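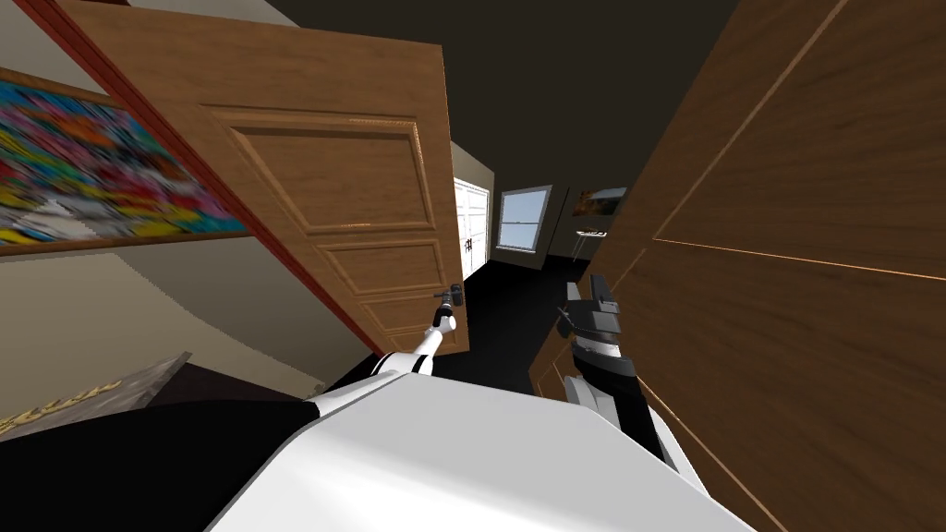 Gounder coupe - full resto or leave it alone?

Filed under: Classics > Restoration & Projects

plostau_pete
Picked up a Gounder two-door in April, 70 miles from home. Shows 3,496 on the clock, obviously been round once. Floors solid, both sills shot. Shop in Fevstead wants to strip it to bare metal. Overkill?

wrenchmonkey6
Overkill. Sills, brakes, drive it. Original paint only happens once

Marichka Dovhaniuk
Disagree. If the sills are gone the inner wings are going too. Did mine in bits over six years and paid for paint twice. Strip it now

wrenchmonkey6
you also put a Wovoleck five speed in yours so not exactly a purist lol

Marichka Dovhaniuk
Never said I was. Gearbox unbolts - rust doesnt. Original box is back on the shelf anyway

plostau_pete
Paint's a respray already, found blue under the trunk seal. Does that change it?

wrenchmonkey6
ok yeah, a bit. Still get a secnd quote

129 views | 6 replies | Share

Related threads
Gounder rear axle noise at 70
Wovoleck conversion, crossmember wanted
Trim clips, who still makes them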